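Small Things Without a Place: Sorting a Bunk Bed Room with One Wire Rack

Last updated October 12, 2023

A bunk bed gives you two beds on the floor space of one, but it takes away the places where small things usually live. There is no night table and no windowsill which you can reach easily. So the small things go to the lower mattress, and in the evening somebody must move them before sleeping.

My method is to use the lower bed as a work table. I make the bed first, with the comforter pulled flat, and then I put on it only three things: a wire rack, a wastebasket and whatever I am sorting. Everything is at a good height, and I don't have to bend to the floor each time. The wastebasket should stand close to the rack - if you have to walk to it, you will start making a pile "for later", and the pile stays. 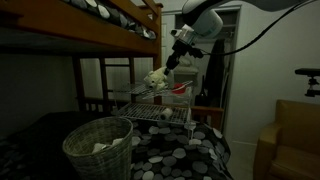
Kiri Tamihana: I tried the rack on the mattress and it leaned to one side every time I put something heavy on it. A big cutting board under the legs fixed it for me. Also, please tell people to take the rack off before a child climbs in there!

Yes, I agree with both. A soft mattress moves under thin legs, and a board or a large flat book helps very much. The rack is on the bed only during the sorting. After that it goes to the closet shelf or to the floor by the wall.

What goes on which level

I tried several ways and stayed with this one. Light and soft things go to the top, for example a stuffed animal or a bowl with small pieces in it. Rolls go lower, lying on the side, where they cannot fall far. Heavy things like books I don't put on a wire rack at all, even when the box says it can carry them. Mine came from Narker and I don't remember any more what the box said.

A bowl is better than a box for the small pieces. You can see into it from the side of the bed, and you can carry it out of the room with one hand. If you also keep a plastic bag or a cloth for things that leave the room, put it on top of the bowl until you need it.

Put the basket at the back of the mattress when you want the front edge free for folding. A woven basket is light and will not mark the comforter, but wipe the bottom first. I use a patterned comforter for the same reason I use a dark doormat.

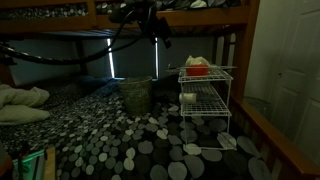 Stuffed animals on a wire shelf

Choose a rack with small openings. On a wide grid the legs of a soft toy go through and it hangs there in a sad position. Lean the toy against a side panel if the rack has one, or against something heavier.

Before a toy goes back on the shelf, I brush it with a dry clothes brush, always in one direction. Curly fleece catches dust more than smooth plush, and it needs a second brushing. For washing, look at the tag. When the tag says surface wash only, I use a damp cloth with a little soap and let the toy dry on the rack, where the air comes also from below. Turn it over after the first night.

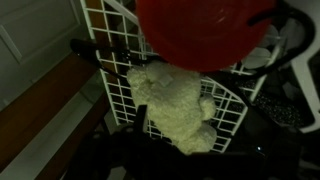

Photo: Prament Home Pages

Wire leaves a light print in the fleece if the toy sits on it for weeks. It goes away with the brush. For a toy that is old or has thin fabric, put a folded pillowcase under it.

Paper in the basket

Crumpled paper fills a basket very fast. Tear it or fold it flat and you will empty the basket less often. In September I went through 80 old school sheets this way and they took less than half of the basket. A liner is not necessary for dry paper. Anything sticky goes straight to the kitchen.

Last, open the blinds before you start. The lower bunk is dark even at noon, and I have thrown away two good buttons because of it.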